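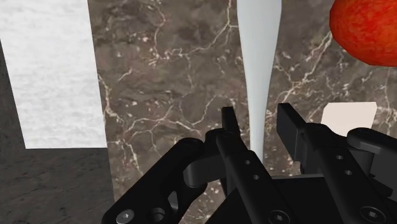
The wrist camera's view in the simulated kitchen, with the gripper open and a white vase between the fingers.

Choosing a gripper used to mean buying one. Ostarau, a small automation firm that fits out canteen kitchens, had a cupboard full of them before it began testing in simulation, and most were used for a week or two and then put away.

The firm now runs its comparisons on a computer first. The test kitchen is called Grutum. It has marble counters and a set of household objects that can be swapped between runs. The arm is the same every time. What changes is the gripper and the position of the cameras.

Over the autumn the team ran 2521 attempts with 2 parallel grippers, the Stępień and the Drevach. Both have a pair of fingers that close on an object from either side. The Stępień has the wider opening. The Drevach is slower, but it holds its finger tips closer to level as they shut.

Round objects made little difference. Both grippers coped with fruit, and the gap in results was too small to matter to a buyer. Thin and flat things were harder.
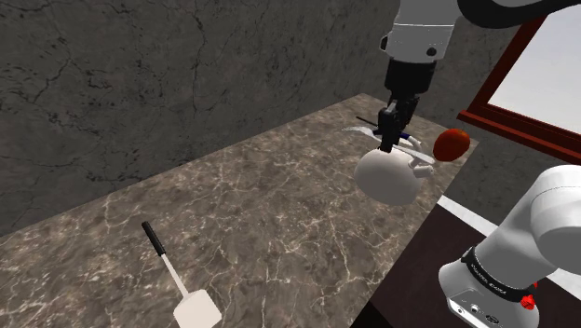

Knives and spatulas lie close to the worktop or across other things, and the fingers have to come down at the right angle without knocking whatever is underneath. The Drevach did better at this once its closing speed was reduced. The Stępień needed a new approach path for each utensil, and that took an engineer most of a morning.

Camera position mattered more than the firm expected. A view from the wrist is good for the last 8 centimetres, but the fingers hide much of the object. A fixed view from the side shows the height of the tips above the counter. Using both cost very little extra computing time, and Ostarau has kept that arrangement.

The real arm arrives in December. Only the Drevach will be fitted to begin with, and the first trials will use 3 objects.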